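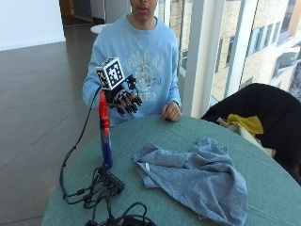
The tracking glove and its marker cube at the round table by the window, with the two-color bottle standing in front.

Drillisville Student Robotics Club
Progress report to the Nasrallah Fund, second grant period
Prepared by Ghada Sleiman, faculty lead

Where we stand

When we wrote to you last, the club had a robot arm on loan, a glove that tracked two fingers out of five, and a lot of hope. I'm very happy to report that the glove now tracks the whole hand, the students can record a task from start to finish without an adult at the keyboard, and we have a set of recordings big enough to train on. Our target for this period was 500 usable recordings. We have 837! The students set the extra ones as their own challenge after the target fell in the last month before the August break, and I had to send people home at 6:30 more than once.

For anyone on your board who is new to the project: the club is teaching a tabletop robot arm to handle ordinary household things by copying people. A student puts on the glove, does a small job at the table, and the computer saves where the hand went and how the fingers bent. The robot then learns from many of those. We chose this over writing motion code by hand so that students who had never programmed could contribute from their first afternoon, and that has worked better than I dared hope. We have 15 members now, and several of the strongest recorders joined because a friend dragged them along.

What the grant paid for this period

The largest item was the glove itself, a Tranex kit that comes as parts and has to be assembled and fitted. Walid Chidiac and Siham Moussa did nearly all of the assembly. The finger segments have to match the wearer's joints fairly closely, and the first build pinched. They took it apart, changed the strap at the knuckles and rebuilt it over two long afternoons (Siham's notes on this are the best piece of technical writing the club has produced, and I'm attaching them as Appendix A).

The second item was the Hinico camera set and its mounting hardware. The camera looks for the printed square markers on the cube at the back of the hand and works out from them where the hand is in space. The finger sensors can't tell us that on their own. Getting the two streams to agree in time was the hardest software problem we had, and it is fixed. More on that below.

The third item was small stuff: cables, a hub, printed markers, spare straps, and the household objects. We spent less than planned on objects, as families were generous, and with your agreement would like to move the remainder to the travel line for the spring showcase.

The tasks

We promised you three tasks and have recordings for all of them.

Stand and move. Pick up an object from the table, carry it, and set it down upright in a new spot. We started with a bottle and some cups. Students find this one easy and get through a lot of recordings in a session, so it is overrepresented in the set. Walid has written a script that balances it out before training.

Pass across. Pick up a small piece on one side of the table and hold it out over the other side, then let go on a spoken cue. This is where the fingertip data really pays off! With the old two-finger glove the software had no idea when the hand had opened. Now it does, and the release shows up as a clean step in the data that even our newest members can point to on the plot.

Cloth. Flatten a small towel and fold it in half. I'll be frank that this one is difficult. Cloth never starts in the same shape twice, and the arm's gripper is wide and a bit clumsy on thin edges. The recordings are good, but the robot's attempts are not there yet. It gets hold of a corner on most tries and then tends to drag the whole towel along with it. The students adore this task anyway and argue about it constantly, with diagrams.

How a session runs

Sessions run from 3:45 to 5:45. One student wears the glove, one runs the laptop, and one keeps the log and resets the objects between takes. They swap every quarter hour, a rule the students brought in themselves after the log keepers complained of getting stuck with the job.

The glove is on a cable, and the cable has been our most stubborn practical headache. If it pulls, the wrist turns without the wearer meaning it to, and the recording carries a twist that the robot faithfully copies. We now ask the wearer to leave a generous loop down the side of the table, and the hub sits near the front edge where the laptop student can reach it. It isn't pretty, and a tidier arrangement is on our list, but the twist has disappeared from the recordings made since the change.

Calibration used to eat up the first part of every session. Georges Bataineh rewrote the startup routine so that the wearer makes a fist, spreads the fingers, and touches the thumb to each fingertip in turn, and the software does the rest. It's a lovely piece of work. New members learn it in minutes and take some pride in doing it smoothly.

The timing problem

Early in the period we noticed that the robot was closing its gripper too soon, before it had reached the object. We suspected the gripper first, then the training, and lost a good while on both. Georges finally plotted the hand position and the finger bend on one chart and saw that the finger data was arriving ahead of the camera data. The gap was small, but a hand moves a long way in a small gap.

The fix was to stamp both streams from the same clock on the laptop. Paavo Mäkelä, our mentor from the engineering college, pointed the students toward the idea and then very kindly kept quiet while they worked it out. The earlier recordings could be repaired by shifting one stream, so very little was thrown away. Siham checked the repaired files one after another against the video, and marked the doubtful ones so that we can leave them out of training.

What we learned about markers

Two marker faces in view are much better than one. With a single face, the estimate of the hand's tilt can flip, and the wrist in the replay jumps to an impossible angle and back again. Students call this "the owl." With two faces toward the camera the owl goes away almost completely. So we moved the camera, and we coach the wearer to keep an edge of the cube pointed more or less at the lens while reaching forward. It feels odd for the first few takes and then people forget about it.

Daylight turned out to be kind to us. Our table is beside a big window, and we had expected glare on the markers. The matte paper handles it well. The laminated markers we tried first did not, and those have been retired.

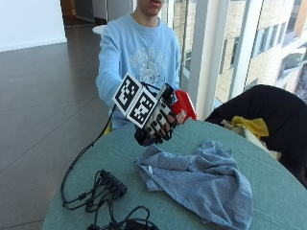 Holding a red piece over the table, with two faces of the marker cube turned outward.

Results on the robot

Stand and move is working. The arm picks up objects it was trained on and sets them down upright reliably enough that we've stopped cheering every time (we still cheer sometimes). It copes when the object is placed off its usual mark. With an object it has not met before, results depend a great deal on the shape, and tall narrow things are the weak point.

Pass across works when the piece is a color that stands out from the table covering, and it is hit and miss otherwise. Walid believes more variety in the recordings will help and has drawn up a list of pieces for next term.

Cloth is described above. We will keep at it.

Students

I'd like to add something the numbers leave out. Several members who began by wearing the glove are now reading the code behind it. They got curious about why a take had been rejected, opened the script to find out, and stayed there. Two of them presented the timing fix at the school science evening and took questions from parents for most of an hour. Siham has begun training the younger recorders and is patient and exact with them. Georges would like to study control engineering and has asked Paavo for a reading list, which he received, and which is long.

Difficulties

The loaned arm goes back to the college at the end of the school year, and we don't yet have a replacement. Paavo is asking about an extension. We also have a single glove, sized for a medium hand, so our smallest members can't record well with it. The fingertip caps slide and the readings wander. A second, smaller kit would open recording to everyone in the club, and it is the one purchase I would put ahead of all others.

Storage is getting tight too. We are using a school drive for the recordings and have been asked, politely, to find somewhere else.

Next period

We plan to rebalance the set toward cloth and pass across, tidy the glove cable with a sleeve and a clip at the shoulder, and try narrower fingertips on the gripper, which Walid is already drawing. Georges wants to let the laptop flag a bad take as it happens, so the student can simply do it again on the spot. We would also love to show you all of this in person. Any session will do, and visitors are welcome to try the glove.

Requests for your decision

Approval to move the unspent objects money to travel.
Permission to quote for a small Tranex kit against next period's equipment line.
A contact at the fund for questions about storage and data retention.

With warm thanks from all of us,
Ghada Sleiman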